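Brendside Music Help — Live Recordings and Bootlegs

Posted 2025-10-19 by Fimis

Two-disc live set, "complete concert" on the sleeve: can it be one night?

I bought a double CD of a Bratu show at a record fair in April and I'd like a second opinion before I say anything rude to the seller. The sleeve says it's the complete concert at Arnness town hall, recorded from the mixing desk, limited to 2,000 copies. Mine is stamped 34, by hand, in ink that doesn't look very old to me.

I've played it a good many times now and I don't believe the sleeve. The first disc has a dry, close sound, with the bass drum right up front and the audience a long way off. Then at the start of disc 2 the singer says "good evening", which is an odd thing to say when you've been on stage for an hour. The crowd is suddenly much louder, the organ has moved from the left to the right, and somebody near the microphone whistles between every song. No whistling at all on the first disc.

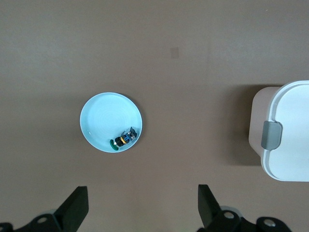

There's also a fade between the fourth and fifth songs. Why would you need a fade in a complete concert? The seller says the tape was being turned over. Fair enough, but a tape running out normally just stops, and you lose the end of a song or the start of the next one. On mine the applause goes down smoothly and comes back up smoothly, and nothing is missing from either song.

Against all that, the singer has the same cold on both discs. You can hear it in the quiet numbers, a sort of thickness on the low notes, and the same cough before two different songs. A cold lasts a week though, and bands on tour play most nights, so I'm not sure it tells me much.

What I want to know is whether there's a proper way to test this at home, or whether I'm stuck with a feeling. I have a computer, decent headphones and a free sound editor I only half understand. I'm not interested in what it's worth. Please don't tell me to just enjoy the music — I do enjoy the music.

Answer from tapehiss_and_tea

You can get a fair way with what you've got, but be ready to end up with "probably" at the end of it.

Start with the pitch. Pick two songs with the organ in them, one from each disc, and check a held note against a tuner. An electric organ of the usual kind stays put over an evening, so if one disc is noticeably sharp then the two came off different tapes or different machines. That still doesn't prove different nights. A desk tape and an audience tape of the same show will often run at different speeds, and people have been joining those two together for as long as there have been bootlegs. I'd say it's the first thing to suspect with yours. It would explain the loud crowd and the whistler, who may have been standing next to whoever had the recorder.

It might explain the organ too. Someone copying tapes only has to plug two leads in the wrong way round. Check whether everything else has swapped sides as well. If the high drums and the backing singer have moved over with the organ, I'd blame the leads. If only the organ has moved, that's more interesting, and somebody has mixed it differently.

Next, the background noise. Find a gap on each disc where there's no music and hardly any clapping, and look at it in the editor's frequency view. Mains hum shows up as a thin steady line near the bottom, at 50 in this country, with a stronger one at 100 as a rule. What you're after is everything else: the hiss, any whine from the lights, how the room rings after a drum hit. Listen to the last beat of a song on each disc with your eyes shut. An empty-sounding hall and a small club are hard to mistake, although a desk tape has so little room on it that you may find nothing to compare.

The order I'd work in:

1. Copy both discs to the computer without any sound "improvement" switched on. Some programs do this by default and will flatten the very differences you're looking for.

2. Write down every bit of talking, word for word, with the time. Mentions of the town, the weather, the support band, what they played "last night". Dull work, and it has settled more of these arguments than any graph I've seen. 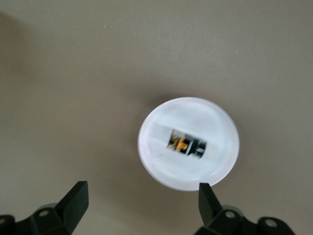 3. Do the tuner check and the left-right check.

4. Look closely at the joins, including that fade. Zoom right in. If the crowd noise before and after has a different hiss level, two pieces have been laid over each other.

5. Look for a song that turns up twice, even as a snatch of a few bars. A band rarely plays the same opener again in the second half.

On "good evening": I wouldn't hang anyone on that. If there was an interval, plenty of singers say it again when they come back. Some say it all night.

I don't trust the number on the sleeve either. A run of 2,000 is a lot for a band that size, and anyone can buy a rubber stamp.

Answer from dalesman66

Its definitely two nights. I have the same set and the second disc is from a different tour, you can tell by the drummer. He is much better on it.

Answer from slow_fade

I'd want more than that about the drummer. Drummers warm up. Did the band change drummer in that period, and does anybody introduce him by name on the disc? If not it's only an opinion, and I've heard people swear to a line-up change that was really a better microphone.

I mostly agree with the long reply above, with one quibble about the tuner. Cheap cassette decks drift as the tape goes along, so a single note from each disc isn't enough. Take one near the start and one near the end of both. If the pitch creeps up steadily through disc one and then carries on from the same place on disc two, I'd lean towards one recording. If it jumps back, you've learned that the tape was changed and not a lot else.

As for the fade, the seller's story could be half true. The tape ran out, a bit of applause was lost, and whoever made the CD tidied the gap so it wouldn't jolt. I've done it myself on family recordings. It makes "complete" a bit cheeky, but I'd want to hear an actual missing song before calling it a fake.

The cold is the best clue you've got, and I think you gave up on it too soon. Voices change from night to night when somebody's ill. Compare the hardest high note in a song near the end of disc one with one near the start of disc two. If the voice is in tatters on the first and clean as a whistle on the second, an interval and a cup of tea won't account for it.

Post the talking between songs when you've written it out. There may be someone here who was at Arnness, and I'd believe a ticket stub before I believed any of us.

We use cookies to remember your settings and count visits. By carrying on you accept this.

Contact us | Copyright Brendside Music Help | Back to top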